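School meals in Vedine to be cooked in town again

Schools in Vedine will get their lunches from a local kitchen again starting in November, the town council has decided. For the last four years the meals were cooked in Prorkton and brought by truck every morning.

Parents complained many times that the food arrived late and that the portions were too small for older children. In a survey made in spring, over half of the families said they would pay a little more for a fresh lunch.
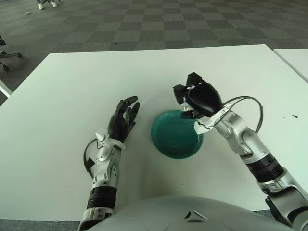
The new kitchen will be in the former bakery on Bratadgate, which the town bought last year. It will cook 879 lunches a day for seven schools. Cordeiro, the company that runs the hospital canteen, won the contract for five years.

The price for parents stays the same until summer. After that the council will look at the costs again - an increase is possible, but families with low income will not pay it.

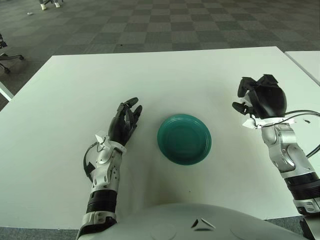
LOCAL NEWS / EDUCATION

Not all council members supported the plan. Some of them said the old building needs a new roof and that the repair money should be decided first. The vote on the roof was moved to the next meeting.
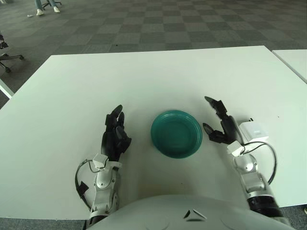
Matteus Orlind

Menus will be published on the town website one week before. Parents of children with allergies must fill in a new form, also if they gave one to the school before. The forms can be picked up at the school office until 4 p.m.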